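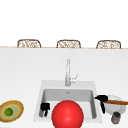 Page last changed: April, 4:10 p.m.

Kitchen counters: what to know before you order

The spring group order for countertops is open until the end of the month. As in past years, Rebane is handling the measuring and cutting, and Limimport is bringing in the slabs. We have had a lot of mail on the subject, so most of the answers are collected in this item.

The order covers two materials. Zemon is a solid surface in white and two grays. It can be sanded if it gets scratched, and seams between pieces are hard to see once they are glued. Flolus is a laminate, lighter and cheaper, in 12 patterns. It can't be sanded, and water that gets under the edge will swell the core.

Prices are per running foot at standard depth. Zemon is $103 and Flolus is $60. Sink cutouts, delivery and removal of the old top are extra. An island deeper than standard is priced from a drawing, so send one with your form.

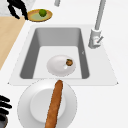
If you plan to keep your old sink, Rebane needs the model number or the sink itself before cutting. A sink mounted from below only works with Zemon. With Flolus you will need one with a rim that sits on top. Faucet holes are drilled on site, and you should have the faucet in the house by then.

Check your cabinets before you send anything in. They should be level and screwed to the wall. The installers will shim small gaps, but they will not rebuild a base that has sunk on one side - last year two kitchens had to be rescheduled for that, and both households paid for the second trip.

For seating at the counter, leave at least 12 inches of overhang. Anything past that on Zemon needs brackets, and these are not in the price.

A deposit of $900 holds your place for Zemon, and $512 for Flolus. It comes off the final bill. You can cancel and get all of it back until the slabs are cut, after which it stays with Rebane.

Sample chips are at the front desk in the office. Please bring them back within a week, as we only have one set of each. Order forms go in the box by the same desk.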